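Student Project Report
Ensemble Practice, second year option
Petance School of Music

What we set out to do

The plan, as typed up in August by people who had not yet tried it, was to form a small ensemble, write one long piece together, and perform it in front of an audience that was not entirely related to us. We would call the group Inga, after the name painted on the lid of the practice room piano. The module handbook asks for "a clear artistic question." Ours was whether a group can improvise around a fixed score without the fixed part turning into wallpaper. We spent most of the first month arguing over the word "wallpaper."

The group was viola, bass clarinet, accordion and a laptop. Nobody chose this lineup. It is what was left once the string quartet and the jazz band had formed, and I would like the assessors to bear it in mind when they get to the section on balance.

The piece

We ended up with a work in three sections called Sostside, which lasts 40 minutes if everyone counts and a good deal longer if the accordion gets interested in something. The first section is fully notated. The second gives each player a set of pitches and a list of things to listen for. The third goes back to the notation from the first, only now each of us can leave out any bar we like.

That last rule sounded wonderful in discussion. In the first run-through all four of us left out the same bars, out of politeness, and produced a very long silence with one clarinet note in it. We then agreed that at least 2 players had to be sounding at any moment. This is a dull rule and it fixed the piece.

The laptop part was made from recordings of the other three instruments, slowed down and layered. I had planned for it to respond live to the players. It did respond live, mostly to the radiator. By the midpoint review I had given up on the microphones and was triggering the sounds by hand from a cheap keyboard, which was less impressive to describe and much better to play with. I could finally hear what the viola was doing and answer it.

Rehearsals

We rehearsed in room 3, which is carpeted and makes everything sound like it is happening inside a coat. This flattered us. When we moved to the hall at Clelness for the first time, the bass clarinet filled the building and the viola disappeared almost completely. We tried moving the viola forward, then moving everyone else back, then asking the clarinet to play quieter, a request that was received about as well as you would expect. In the end we sat in a loose circle with the audience around us, so that everyone at least got a good seat for somebody.
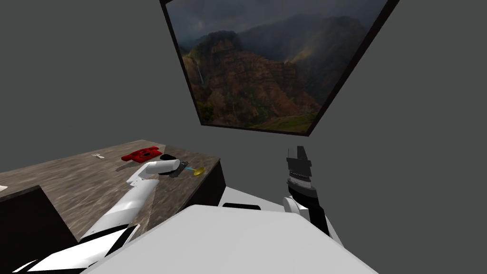 By the laptop player, Inga ensemble
Filed under: Student Projects, Music

The score itself went through more versions than I kept track of, and that was a problem, because for two rehearsals the accordion and I were reading different ones. We did not notice. Our tutor did not notice either. I mention it here under "reflection on process," where I am told such things earn marks.

The performance

We played Sostside once, at 7 in the evening, to a respectable crowd. The first section was the best we had ever played it. The second began nervously, with everyone listening so hard that very little got played, and then the viola found a repeated figure that the rest of us could lean on. I have listened to the recording several times and that passage is the part I would keep if I had to throw the rest away.

The third section had one real mistake, when I triggered the closing chord four minutes early. The others looked at me, then played over it as if it were a deliberate drone. Two people complimented the drone afterward - I accepted the compliments.

What I would change

I would write less. The second section came with a page and a half of instructions, and in performance we each used maybe two lines of it. I would also get into the real hall far sooner and stop trusting any balance that was worked out on carpet.

On the artistic question, the notated part did become wallpaper in the early versions, mainly when we played it carefully. It held its own once we were allowed to drop bars, as each of us then had to decide whether a bar was worth playing. The written reflection is supposed to reach 1000 words, and a fuller account of the bar-dropping rule is in the appendix, along with the final score and the other final score.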